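Gripper day, again

February and the cell is down to half its test list, so quick notes before I forget what I did. Mostly for me, and for Kamil, who gets the thing after me.

Started at 6 in the evening, which was dumb. The right finger had been dragging. Not a lot – you'd only notice on slow closes, a kind of hitch near the end, then a snap. On fast closes it looked fine, so of course all the fast tests had passed.

First guess was the cable. It's always the cable. Unplugged at the wrist, looked at the pins, plugged back in, same hitch. Swapped in the spare Clislow cable, same hitch. Put the old one back. Half an hour gone.

Second guess was grease, and that was closer. Power off, stop pressed, fingers opened by hand. The linkage on the right was gritty when I worked it back and forth. Wiped it out with a dry cloth, then the tiniest bit of grease on each pin. Last time somebody (me) put too much on and it collected every bit of dust in the building.

Better after that but still a hitch. So, pads off. And there it was, one of the finger screws had backed out a hair and the whole block was sitting crooked. Cleaned the threads, new threadlocker, snugged it down, left it alone for 30 minutes. Ate a sandwich. Did not touch it. Hard.

The log says over 4,000 closes since the last time these came apart, and Mieczysław Śliwiński wrote on the cover of the binder, in marker, to check the screws way before that. I had read it. I've walked past that binder every day.

Order for next time, Kamil:

Power off, stop in, then hands.
Screws first. Both fingers, even if only one is acting up.
Then the linkage, dry cloth, small grease.
Cable last!! Not first.
Rezero the opening before you run anything. If you skip this the close position is off and you'll blame the screws all over again.

Rezero took 3 tries. The Wirarholm controller wants the fingers fully open and still before it will take the number, and I kept hitting the button early. The manual does say so, in a gray box on the page after the one you are reading.

Then wrist camera. I had bumped it getting the pads off, so checked that both fingers were in view and the gap between them was sort of centered. Close enough, I left the mount alone.

For the pick check I use odd stuff on purpose. Flat sides are easy, the pads just sit on them. Round and shiny is a pain for the grip and for the camera both, and bumpy is somewhere in between. Start slow, go up from there.
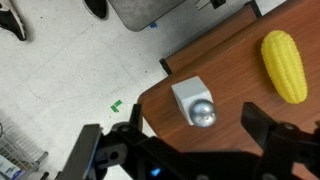

Wrist cam, fingers open at the table edge. Block, steel-colored ball, corn.

Slow closes are smooth now, on nothing and on the block. The ball I want to do more of before I say anything about it. Speed is still capped and I'm leaving the cap on until the screws have had a full day of work and I've put a wrench on them agian.

Still to do: order pads (Krajčí has them, slow shipping), new label for the spare cable, copy the zero value into the binder. Fistholm wants the cell back on their job list and I told them not yet.

Kamil, the grease is in the top drawer now. Use less then you think.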